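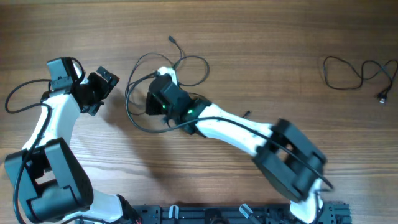

Vol. 9, No. 5

LEAVE THE TABLE ALONE
by Sarita Shukla

Every few months someone in my family says the big table should be sanded and painted. White, usually. Or that gray that isn't gray. I say no and then there's a discussion.

So, my side of it, quickly, before dinner.

Wood grain is the best thing most of us have in the house and we treat it like a stain. Warm brown, streaks running straight across, side to side. You put your elbows on it. You look at it while you're on hold with the insurance. I have looked at ours more than I've looked at any picture on any wall, and I paid real money for some of those pictures.

My aunt in Ostthorpe had hers painted in August. Two coats, then a sealer. Looked great for a week. Now every cup leaves a mark and every mark shows, and she's bought mats, and a cloth to go under the mats. She eats standing up at the counter. A table you're scared of is a shelf.

And the new ones! I went to the Falleck showroom to see what the fuss was. One table, 3099 dollars, glossy as a car. The salesman put a felt pad down before he set his pen on it. I left.

Yes, brown is dark. Yes, it shows crumbs if you go looking for them, so stop looking. Wipe it with a damp rag, dry it, oil it when it starts to feel thirsty. That's teh whole routine. My kids did homework on ours for nine years and you can find long division in it if the light is low. I like the long division.

People say they want a calm room. Fine. But calm to them means blank, and blank is hard work — you have to keep it blank, all day, forever. Grain already has something going on. A scratch goes in with the rest of the lines and thats the end of it.

Sell it if you hate it. Give it to a cousin. Somebody will drive seven hours for a decent wooden table, I've done it. Just put the brush down.

Comments

Edem Nutsugah
Agree on the oil. Disagree on the crumbs, I can see them from the hallway.

gidey_mom
We painted ours. Love it. Sorry Sarita

R.P.
What oil do you use? Mine goes sticky every time.

Edem Nutsugah
R.P. — you're using too much. Thin coat, wipe it off, leave it overnight.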